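Market Entry for Industrial Equipment Makers
Handout to lecture 6: Opening a sales and service office abroad
Lecturer: Wanda Delacroix

Please read these notes before the seminar. The first part repeats what was said in the lecture, the second part prepares the case of Raltel, which we will discuss together.

1. Why a company opens its own office

A maker of pumps or filters can sell in a foreign market for many years without having any person there. It works with an agent, who knows the buyers and receives a commission on each order. This is cheap, and the risk is small. The difficulty comes later, when the machines are installed and begin to need care. An agent earns from the sale and seldom has interest in the spare parts, the training of operators or the visits after a breakdown.

In the lecture we called this the service gap. The customer in the far market pays the same price as the customer at home but waits longer for everything. If a competitor opens a workshop in the same city, the gap becomes visible very quickly.

2. Three forms of presence

Representative office. It may collect information and meet customers, but in many countries it is not allowed to sign contracts or issue invoices. Check the local law always before you hire.

Branch. It can trade in its own right, but legally it is the same company as the parent. The debts of the branch are the debts of the parent.

Subsidiary. A separate company, with its own accounts and its own director. It costs more to set up, and some customers will still ask for a guarantee from the parent — especially public buyers.

3. The case: Raltel and the Mabuza office

Raltel makes dosing pumps and small control cabinets in Prisdale. Its catalogue has 152 articles. For a long time the exports to the Mabuza region went through one agent, and by the end of last year 1,350 pumps were in operation there. The company then decided to open a branch with a stock of spare parts, two service technicians and one sales engineer.
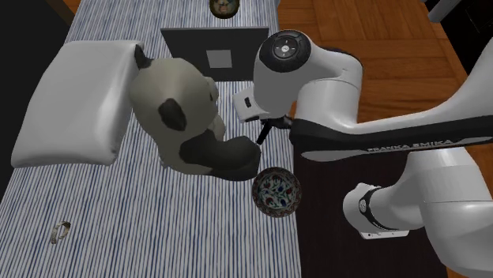 The first question for the branch was what to keep in stock. Head office proposed to send a little of everything, and the sales engineer did not agree. A list of goods must be sorted by the need of the customer, and a mixed collection gives no help with this. A pillow, a plush panda and a round bowl-like object can lie together on the same striped fabric, and we learn nothing from it about which of them will be asked for first. In the same way, a seal, a motor and a display may stand on one shelf although the demand for them is completely different. The branch therefore took the service reports of the agent, 2,834 in number, and divided them by the part that was replaced. Seals and valves came first by a long distance. Only 30 articles were chosen for the local stock, and all others are ordered from Prisdale when they are needed.

The second question was the agent. Raltel kept him for the small customers and paid a reduced commission. The large accounts, among them the bottling company Urnero, moved to the branch in November. The agent was informed by letter only, and he was not pleased. We will speak about this decision in detail.

4. Terms to know

Installed base: all machines of one maker which are in use in a market.
Response time: the time between the call of the customer and the arrival of the technician.
Consignment stock: goods which lie at the customer but belong to the supplier until they are used.

5. For the seminar

Prepare a half page on the agent. Would you have ended the contract, changed it or left it as it was? Use the terms from section 4 where they fit. Written work is to be handed in by May 24, 2025, on paper or by e-mail.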